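Selling the nickel, finally 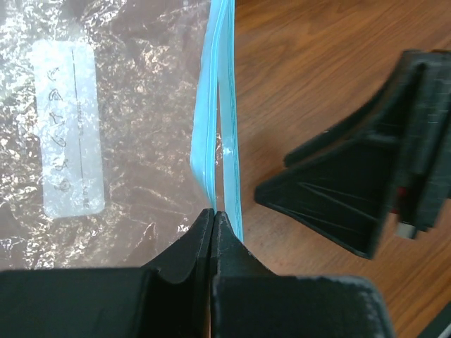

Sold half my Zavberg shares this morning, before coffee, which is a dumb time to do anything. Nickel explorer, for those who've not had to sit through my earlier posts. I got in when everyone was banging on about batteries and I've been carrying it ever since like a bag of shopping with one handle gone. My whole grasp of this company used to be about as good as looking at a table through a wrinkled zip-top bag. You get the brown. You know there's wood under there. The rest is glare and creases, and I put money on it anyway.

Anyway. Quick one today, kids' swimming at four and I still haven't done the washing.

The numbers first, for the people who email me about the numbers. I held 1,780 shares of Zavberg. Sold half. Held Rellum as well (zinc and a bit of silver, proper operating mine, pays a dividend now and then) and I haven't touched that. Trella I got out of last year and wrote about at stupid length, go dig that one up if you're bored.

So why sell. Mostly the quarterly. I read the whole thing this time, on the couch, with a highlighter. Cash going out faster than I'd like. Another raising flagged without using the word raising, they said "funding options", I've been around long enough to know what funding options means for the bloke at the bottom of the register. It means me. More shares, same rocks.

And the rocks are fine! That's what does my head in. The drilling was decent, good widths, grade held up at depth. If nickel was where it was when I bought, I reckon they'd be building by now. But it isn't. Too much of it coming out of the ground overseas, cheaper than anybody here can dig it, and the price just sits there. Every time it lifts its head a bit somebody opens another smelter.

I kept telling myself the price would come back. Commodities are cyclical, everyone says so, I've said so on this blog probably every second month. True enough. But a little company with no income has to still be alive when the cycle gets back round to it and that part I sort of skipped over. Rellum can wait out a bad year, it sells zinc every day. Zavberg sells announcements.

That's a bit mean. Leaving it in.

Things I got wrong, in no order:

Bought after a big run. Classic. Chart looked like a ski jump and I got on at the top and thought how nice the view was.

Averaged down. Twice. The second time I didnt even read anything first, I just saw it was cheaper.

Took the feasibility study at face value. The nickel price they used in it was a very hopeful nickel price. It was right there on the page in the assumptions table and I went past it to get to the nice big number at the end. If you only ever read one page of those things, read the assumptions.

Listened to the forum. The forum is a lovely place full of people who own the same shares as me and would like me to keep owning them.

Some stuff I'd do again. I kept it small enough that it never cost me sleep. And I wrote down why I bought, on actual paper, so when I went back to it this week I could see that of the reasons on the list, most had stopped being true. The paper says "demand from EV makers, tight supply, takeover target". Tight supply, ha.

Somebody asked in the comments if I'm rolling the money into Esfahani. Not yet. I get the appeal, copper's the one metal where I still can't find a good argument for a glut, and they've got the old smelter site and the rail line already there. But it's had its run up and see above re ski jumps. I've set an alert and I'm going to sit on my hands till the next set of results, which should be July if they stick to their usual timing. They do not always stick to their usual timing.

Meantime the cash is in the savings account, earning boring interest. Boring is underrated, I made more on that account last year than on Zavberg, and the account didn't once send me a photo of drill core in a tray.

Oh, brokerage. I paid 19 dollars on the sale. When I started out I was making $400 trades on a dearer broker and wondering why I never got ahead. Do the sums before you buy a tiny parcel of anything. I don't bother under 2,000 now, unless it's topping up something I've got already, and even then I make myself wait a day.

Tax side I'll do in another post, it's a capital loss so there is a small silver lining there and I need to look up how the parcels work when you bought on three different dates. My spreadsheet has one of the dates down as a question mark. Good work past me.

Still holding the other half, before anyone has a go. Couldn't tell you a great reason. Some of it is that the drilling really was good and some of it is that I hate the thought of it doubling the week after I leave. I know what that's called. If the raising comes in ugly I'll sell the rest and say so on here.

Usual warning, I'm not an adviser, I fix office printers for a living, don't buy or sell anything off the back of this.

Right, swimming bags. Zinc post on Tuesday if I get to it.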